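The Tellholm Two-Section Sorting Bin

We get asked about this one more than anything else in the Prorkley range, and I think it's the plainness of it that people take to. The Tellholm is an open rectangular bin in gray sheet metal, with sloping walls and a ridge that divides it into a front section and a rear one. Small things slide down toward the middle of the floor, where a hand can get at them, and you can keep the rear section free for whatever you've already sorted.

It started out as a parts bin for our own packing room in Nasbridge, where we had four of them on a long bench — they're still there, and still in use most days. Then customers who came by to pick up orders began asking if they could buy one, and well, you can guess how that went. These days they go to repair shops, school art rooms, garden sheds and a good many mudrooms, and we love hearing what ends up in them. 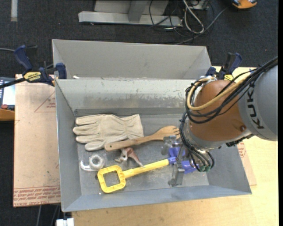 Front section in use, with a work glove, a wooden spork and a toy shovel. The rear section is empty.

The metal does pick up marks, and I'd like to be upfront about that with anyone hoping for a bin that stays showroom fresh. Scratches on the floor and scuffs along the inner walls come with use, and we've grown rather fond of them. Wipe it down with a damp cloth and a drop of dish soap, dry it well, and please skip the steel wool!

The Tellholm is $78, or $132 for a pair, and we ship from Nasbridge. A set of rubber feet is included in the box. They're worth putting on if your bin is going on a painted shelf or a nice table.

Comments

poojary_shed: Bought the pair in August. One for gloves and twine, one for the kids' sandbox toys. The toys have taken over both.

M. in the mudroom: Does the divider come out? I'd use it as one big bin over the winter.

Prorkley: Sorry, it's fixed in place on this model!

gridley39: Sturdier than I expected. Wish it came in green.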